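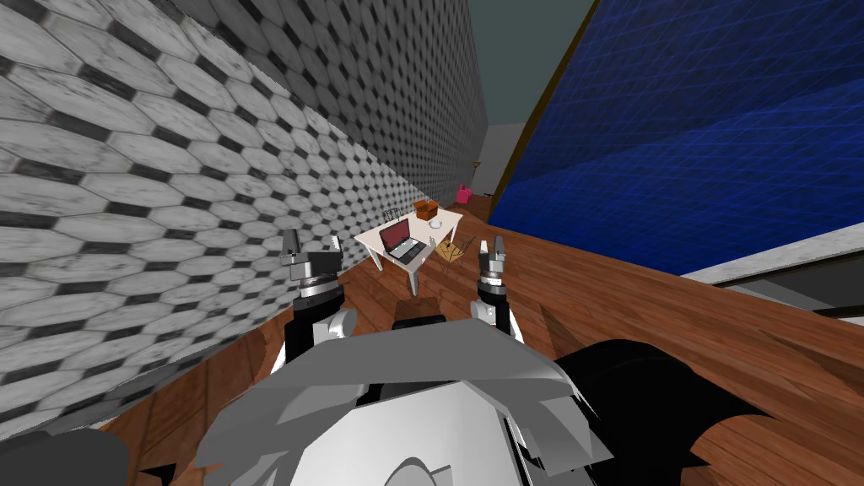 5.3 Open day deployment

The final evaluation took place outside our control, on a Tuesday in February, when the lab at Rakutville opened its doors to the public. We had asked for a quiet corner. We were given the stretch of hallway between the coffee urn and the washrooms, which did wonders for recruitment and rather less for the audio logs.

Visitors operated the simulated two-armed robot through Zustel, using the same pair of hand controllers as the participants in Section 5.1. The physical robot stayed at Lelau, where its insurance is valid. All trials used the robot's own viewpoint, so that the operator looked past the machine's torso and along both arms into the room. Figure 6 shows the view with both grippers open and the table between them. Trained operators read this view without trouble. Visitors tended to spend their first moments working out which parts of it belonged to them, and several leaned sideways in the real hallway to see around an arm that existed only in software.

The task was to pick up the plate from the white table and place it in the brown box. It was chosen because it can be explained in one sentence to a person holding a muffin. The laptop and the two chairs were left in the room as distractors, as in the earlier conditions, and contact with any of them was logged and otherwise unpunished. Each visitor had 2 practice attempts followed by a single scored one. We had planned for three scored attempts, but the lineup reached the washroom door before noon and the protocol was amended on the spot.

In total 94 visitors completed a scored attempt, and 50 of them got the plate into the box within the time limit. We consider this respectable for people who had been driving a robot for less time than it takes to park outside the building. The most common failure was approaching the plate from too high and closing the gripper on air, after which operators usually turned to look at the experimenter as though the experimenter had done it. The second most common was striking the laptop. Its screen glows red in the scene for all conditions and carries no information, a point we had never thought to tell anyone. A good number of visitors read it as a warning, and a few stopped moving altogether until assured that they had broken nothing. We have left the colour as it is for consistency with the earlier data, and would choose another if we were starting over.

The Sun condition, in which the renderer's floor reflections are turned up to their highest setting, was run in the afternoon only. We had predicted that the polished planks would draw the operator's gaze away from the grippers. They may have done. The gaze tracker lost calibration whenever a visitor laughed, and the afternoon crowd was a cheerful one, so we report no gaze results from this session and refer the reader to the laboratory data.

One behaviour was absent from our coding scheme. Visitors who had finished, or had given up, often asked to have another go at something else, and the something else was nearly always the small pink object at the far end of the room. It was dressing left over from an earlier version of the scene, it was never part of any task, and it lies well out of reach. We heard it called a watering can, a teapot and an elephant. Attempts to reach it accounted for much of the unscored driving time and produced the smoothest two-armed motion we recorded all day – smoother than anything in the training set, where the operators were paid.

We draw only modest conclusions from the session. The sample selected itself, the hallway was loud, and the comment cards, of which we had optimistically printed 1000, came back mostly as drawings. The deployment does suggest that the first-person view can be used by newcomers with very little instruction, and that the scored task may understate what they are able to do when they care about the object. A follow-up with reachable pink objects is described in Section 7.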